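Forby Benchtop Forum > Surgical and Lab Robotics > Service and Setup
Wrist play on Grindard suturing cell, vendor wants to swap everything

coldsolder_mt
Member

We run a Grindard two-arm cell for suturing work. The instruments wear at the wrist, as they do, and our service contract says each one gets replaced at 100 uses. Fine. But now the left needle driver is drifting on needle angle at 60-something uses, and the answer from the service desk is to replace both instruments, both sterile adapters and the left drive block. That's a big quote for one symptom. I don't buy it.

Stills from the cell:
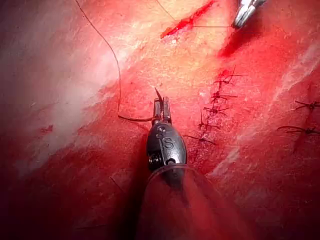
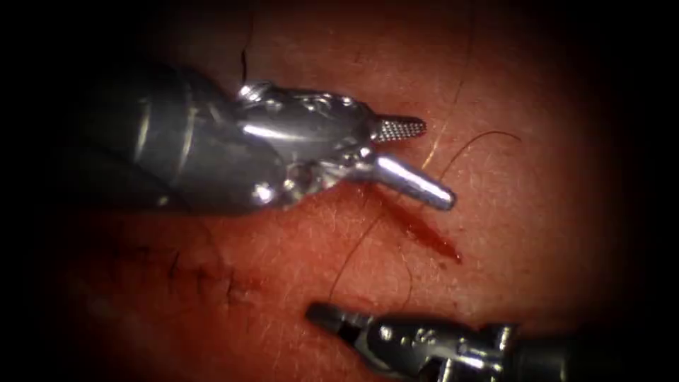

Needle in the jaws in the first one, jaws open in the second.

What we've got: command a wrist roll with a needle held and the tip lags, then catches up. It's worse when the roll reverses direction. Pitch feels okay. Homing passes every time with no faults in the log. It started in September, the week after the last scheduled service, and I'm told that's a coincidence.

Before I sign anything I'd like to hear from people who have had one of these apart. What would you check first?

ratchet_and_paul
Senior Member

Swap left and right instruments. If the lag follows the instrument, it's the instrument. If it stays on the left arm, it's the adapter or the drive block. Ten minutes, no parts. Did the service desk really not ask you to do that before quoting?

coldsolder_mt
Member

They did not. They asked for the log, looked at the homing result and sent a quote.

Swapping this afternoon.

Lintfree
Member

I'll take the unpopular side. If it's in the contract that they guarantee needle angle, they have a reason to want the whole chain new. Cable-driven wrists stack up slop from every stage, and you can chase each piece for a month. We did the piecemeal thing on ours and ended up buying all of it anyway, one invoice at a time.

Also, homing passing means nothing here. Homing drives to the stop from one side. Your problem shows on reversal. Of course it passes.

ratchet_and_paul
Senior Member

Agree on homing. Don't agree that this justifies a drive block. Anyone who has seen one of those fail knows it makes noise first.

Lintfree
Member

Ours didn't.

coldsolder_mt
Member

Swap done. Mixed result, sorry. With the suspect instrument on the right arm the lag is there but smaller. With the good instrument on the left arm there's a little lag where there was none on the right. So both? I was hoping for a clean answer.

Nhàn Đinh
Moderator

Not sorry-worthy, that's useful. Both can be true, but I'd look at the adapter seating before I believed it. The discs under the adapter have to engage fully, and a disc that is sitting a hair proud gives you lag on whatever you mount on that arm. Then a part-worn instrument adds its own share on top.

What I do on our Grindard:

Arm parked, brakes on, instrument off.
Adapter off. Look at the discs on the drive side under a good light. Turn each one by hand both ways.
Wipe the mating faces dry. No solvent on the discs.
Adapter back on, press until both latches click, then try to pull it off straight. It shouldn't move at all.
Instrument on, run the engage cycle 2 times. The second one matters.
Roll to one side, stop, reverse slowly, and read commanded against measured.

Measure at the tip. The number on the service screen comes from the motor encoder, so it can't see anything past the motor. I have argued about this with three different field engineers.

coldsolder_mt
Member

How are you measuring at the tip? We don't have anything for that.

Nhàn Đinh
Moderator

Soder dial fixture, the small one, with a dummy needle clamped in the jaws. You could make one. Any stiff pointer and a printed protractor will show you lag big enough to bother a stitch. Clamp it where the needle would normally sit, because play reads differently out at the very end of the jaws.

gantry_gus
Member

Can somebody explain the 100 uses figure? I've never seen a curve behind it. We've pulled instruments at 100 that were perfect and had one go sloppy before 40. It's a billing number.

Lintfree
Member

It's a conservative number. There's a difference. You want the limit set by your worst instrument, and you just told us yours went before 40, so if anything the limit is too generous.

gantry_gus
Member

Or the limit tells you nothing either way and you have to inspect. That's my point. A counter is no substitute for a check, and the counter is the only thing the contract pays attention to.

ratchet_and_paul
Senior Member

Before this turns into the usual thread: has anyone used Haberkorn for re-cabling? They say their rebuilt wrists are good for 1,000 cycles on the bench.

Nhàn Đinh
Moderator

1,000 cycles of what? Free air roll with nothing in the jaws is easy. Put a needle in, push it through something, and reverse under load. I asked them for the loaded figure and got the brochure again. I'm not saying the rebuilds are bad. I'm saying I haven't seen the test. And check what it does to your contract, on ours a rebuilt instrument voids cover for the arm it's mounted on.

coldsolder_mt
Member

Update. Pulled the left adapter. One disc (roll, naturally) had a crust of something dried along the edge and didn't spring back all the way when pressed. Cleaned it dry, reseated, both latches clicked. I'm fairly sure only one had been clicking before, though I can't prove that.

Pointer and protractor on the tip, slow reversal. Good instrument, left arm: no lag I can read. Suspect instrument, left arm: about 5 degrees. Same instrument on the right arm: same reading.

So the instrument is worn and the adapter was badly seated. The drive block looks innocent to me.

Lintfree
Member

Looks innocent on a paper protractor. I'd repeat it after a full day of running, when the block is warm. Ours only showed up warm.

coldsolder_mt
Member

Fair. I'll run it Friday at the end of the shift and post the number even if it makes me look bad.

gantry_gus
Member

Who did the last scheduled service, them or you?

coldsolder_mt
Member

Them. The sheet has "adapter seating checked" ticked for both arms. There's no reading next to it, only the tick.

ratchet_and_paul
Senior Member

Send them the sheet with your readings and ask for the instrument under contract. Leave the drive block off the order until you have the warm number.

Nhàn Đinh
Moderator

And add the tip check to your own weekly list. Write the degrees down each time, per instrument, with the arm it was on. Ask them for the same on their sheet. They'll say the form doesn't have a field for it. Ours now has it handwritten in the margin.

coldsolder_mt
Member

Sent. Auto-reply says two working days. Instrument is tagged and in the drawer, and we're on the spare until then.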